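Home Posts Notes Archive About

Second cell at Kelgate, six months in

The second cell at Kelgate went live in January. It handles kitting for the small electrical line: breakers, fasteners, enclosures, the odd cable assembly. I have worked on kitting for 9 years, first at Elten and then here, and I now spend most of a shift on tasks that did not exist when I started. These are notes on which ones.

Before the change, four of us built kits by hand from a printed pick list. A good day was 400 kits. The list told you what to take, you took it, you ticked the box. Errors were found downstream at assembly and came back to us as a sheet of paper, usually two days later, when it was no use to anyone.

The arms do the picking now. Last month the line put out 3,230 kits on day shift, with two people on the floor instead of four. The other two moved to returns and to the test bench. Their pay grade stayed the same. Their start time did not, and that caused more argument than the robots did.

What is left for us is mostly setup. Every new part has to be tried on the bench before it goes into the program. Osvaldo Sorrentino runs the bench and I work opposite him. We check how a part sits, whether it rolls, whether it comes off a soft surface as well as a hard one. Clear bags are the worst case. A bag of loose metal parts has no fixed shape, and the grip point changes each time you put it down. Breakers are easy. Cables are a separate subject and I will write that up later. 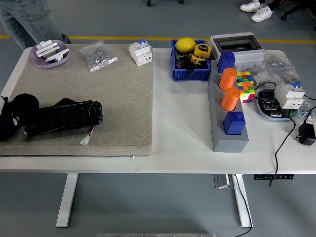 What the bench changed

The old job was repetitive but you could talk while doing it. Bench work takes attention in short bursts, then there is a wait while the program is rebuilt. I find the waits tiring. Osvaldo does not, and uses them to fill in the log.

The log matters more than I expected. Arturo Monti in planning reads it every morning and decides from it which parts go to the arms and which stay manual. Under the old system planning never asked us anything. Now a line such as "slips when placed label side down" can move a part off the schedule for a week. That is more influence than I had as a picker, and also more blame when the line is wrong.

Training was thin. D'Amico supplied the cell and gave us 10 hours, most of it on safety stops and how to clear a fault. Nothing on how to describe a failed grip so that someone else can use it. We wrote our own word list. It is taped inside the cabinet door and it has been corrected in three colors of pen.

Open items

The Flastari scanner still drops its connection after a restart. Manual kitting stays in place for anything with a lead longer than the tray. The next review with planning is on 14th July, and shift start times are on the agenda again.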